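# Chapter 4: Sorting and Storing Small Household Items

Small items cause more disorder in a home or a shared workplace than large ones. A chair has an obvious place on the floor; a comb does not. This chapter deals with the handling of such items: how they are gathered, how they are divided into groups, and how they are put away so that another person can find them.

The method follows the course notes first prepared by Ada Bellini and Giorgia Cattaneo for trainees in residential housekeeping. It has been revised for this edition by Rosario Grasso.

By the end of the chapter, students should be able to:

- choose a suitable bin for mixed items
- divide the contents of a bin by use, by shape and by material
- recognise items that must be set aside before sorting begins
- label a drawer or shelf in plain words

The practical work takes 60 minutes and is best done in pairs. One student takes items from the bin and names them aloud – the other decides where they go and keeps the written record. The students then change places.

## 4.1 The mixed bin

A mixed bin is an open container in which unrelated items are held for a short time before sorting. It should be shallow enough for the floor to be seen and should stand on a firm table at a comfortable height. Items are laid in it singly. They may cross one another, but they should not be piled.

Long, narrow items need particular care. A handle lying across another object can lift or turn it when either is moved, and a slim tool may prove to have a point or a blade. Clear packaging presents a different difficulty, as bright reflections can hide its edges. Students should look over the whole bin before anything is removed, and should note which items lie free and which are crossed by others.
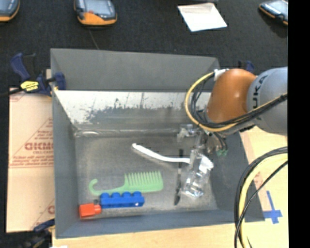
## 4.2 Dividing by use

The first division is always by use. Items for personal care are placed together, followed by writing and cutting tools, and lastly any packages. Where the use of an item is uncertain, it is entered in the record as "not known" and kept apart until the end of the session.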